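Okay friends, I finally sat down and cleaned up the contacts on my phone, after putting it off since February, and a few of you asked me to write down how it went. Get a cup of something, I tend to ramble.

Starting point: 1,516 contacts. I do not know 1,516 people! I doubt I've met that many, counting weddings.

The trouble was that I had two accounts both feeding the same list. One was my regular phone account, and the other was the old Divitz mail account I kept from my last job because my dentist still writes to it. Every time I changed a number in one, the other held on to the old one, and the phone happily showed me both.

So my sister was in there four times. Once with her married name, once with her maiden name, once as "Sis cell" and once with no name at all, only an email address from college. Guess which one the phone picked when I asked it to call her.

First thing I did, and please do this too, was make a backup. On the computer, not the phone. Open your contacts in the browser, select all, export as a vCard. Mine came out as one file and I put a copy on a USB stick and another in my documents folder.

Then I opened the file in a plain text editor to make sure it had stuff in it. The first time it was blank, I'd exported an empty group. Glad I looked.

Next I went looking for a merge tool. I tried Traltov first because Lerato Modise recommended it in a reply to me (hi Lerato, thank you!!) and it did a nice job finding exact matches. It was shakier with nicknames. It wanted to merge my uncle Bill with the electric bill.

It lets you go through each pair by hand though, and that's what I ended up doing, two evenings on the couch with the TV on low. You can skip a pair and it comes back at the end, which I used a lot.

One snag: contact photos. When two entries both have a picture, Traltov keeps the newer one without asking. I lost a sweet one of my grandmother that way and had to dig it back out of the vCard. So check those pairs yourself before you tap merge.

When I was done I had 1,438. Not as big a drop as I'd hoped, but every one of them is a different person or business now, and my sister is in there once — under the name she likes.

After that I turned off contact syncing for the Divitz account. Settings, then accounts, then the account name, then flip the contacts switch. The phone asks whether to keep or delete what's already there. I picked delete since everything had been merged over, but if you haven't made that backup yet, stop and go back up the thread.

Somebody asked about Wutport. I looked at it. It does more, but it wants you to upload your whole address book to their site, and I wasn't comfortable handing over other people's phone numbers. Your call.

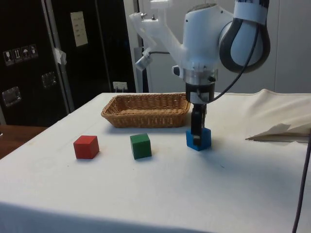

Last bit is groups, then I'll let you go. I made one for family, one for the choir and one for house stuff like the plumber and the Michiels people who do our gutters. The choir has 31 names in it, so now I can text all of them at once without scrolling. Traltov lets you give each group a color, and my first try was a pale yellow I could hardly see on the white list. Blue is the way to go, the blue of that wooden cube on the white cloth, you can spot it right away. The colors don't carry over to the phone itself, sadly, they only show on the website. If anyone knows a way around that, I'd love to hear it.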